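Clulby Hot Pool: Signs, Towels and Who Reads the Rules
Project report, Recreation and Tourism Studies
Kirsty Gunn
January 7, 2025

Background

Clulby has one hot spring, one pool built over it, and a sign at the entrance with 14 rules on it. My project asked whether visitors read the sign, whether they follow it, and whether a shorter one would do any better. I chose the topic in September, when it was cold enough that field work in a hot pool sounded like a clever idea. I had not thought about the part where I would be the one standing on the deck in a parka with a clipboard.

The pool takes walk-ins only and charges nine dollars. Locals come early and know everyone. Visitors come after lunch, most of them on the way to the ski hill or on the way back from it with something sprained.

Method

I surveyed 50 bathers as they left the change rooms. Each got the same short questionnaire: did you notice the sign, can you name any rule on it, did you shower before getting in. I also sat on the bench by the showers for nine sessions and kept a tally of who used them. The manager, Mr. Trummer, agreed to this on the condition that I did not look like an inspector. I wore a toque with a pompom and he seemed satisfied.

For the second half of the study we replaced the old sign with a new one I designed. It had four rules in large letters: shower first, tie up long hair, no glass, keep your voice down. The other ten went on a sheet at the front desk. Mr. Trummer was sorry to see rule 11 go (no wringing of bathing suits over the railing), as he had written it himself after an incident he would not describe.

Results

Of the 50 people surveyed, 41 said they had noticed a sign. When asked to name a rule, most of them said "no running." There is no rule about running. I assume it comes from a childhood pool somewhere and stays with a person for life.

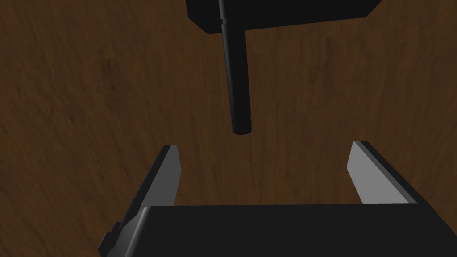
The shower question was where things got awkward. Under the old sign, nearly everybody told me they had showered, and my tally from the bench disagreed with them. I don't think people were lying, exactly. Several seemed to count the shower they'd had at home that morning, and one man counted the rain. The new sign did improve matters. More people stopped at the showers, although a fair number turned the tap on, put one foot under it and carried on with a clear conscience. My form had no column for one foot, so I added one.

Noise was harder to measure. I borrowed a sound meter from the physics lab and learned that the waterfall feature is louder than any group of teenagers, so those readings are in the appendix where they can do no harm.

Comparison site

I made one trip to the Dranetti Baths, which are newer, cost a good deal more and hold up to 900 visitors on a holiday weekend. Dranetti has hardly any signs. Instead, an attendant meets you at the door, hands you a robe and tells you what to do in a very calm voice. Everyone showers. Everyone whispers. I felt guilty about my flip-flops, which squeaked.

It would be unfair to hold Clulby to that standard. Clulby has Mr. Trummer and a part-time lifeguard, and neither of them is going to whisper. Still, hearing a rule from a person clearly works better than reading it off a wall, and a sentence or two at the till would cost nothing.

Limitations

The sample is small and leans toward people who were willing to stop and talk while dripping. I was also visible from the showers, pompom and all, which probably made some bathers cleaner than they would otherwise have been. The two signs were tested at different times of the season, and the second period had more tour buses. I entered the survey data in Sideo, a spreadsheet program our department likes, and it converted part of my shower tally into dates. I believe I caught them all.

Recommendations

Keep the four-rule sign. Move it from the entrance, where people are hunting for their wallets, to the wall facing the showers, where they have nothing else to look at. Have the front desk mention the shower when they hand over the locker key. Put a second row of hooks beside the showers, as three bathers told me they skipped the rinse for want of somewhere dry to leave a towel.

Mr. Trummer has agreed to the hooks. He has also asked for rule 11 back, and we are in discussions.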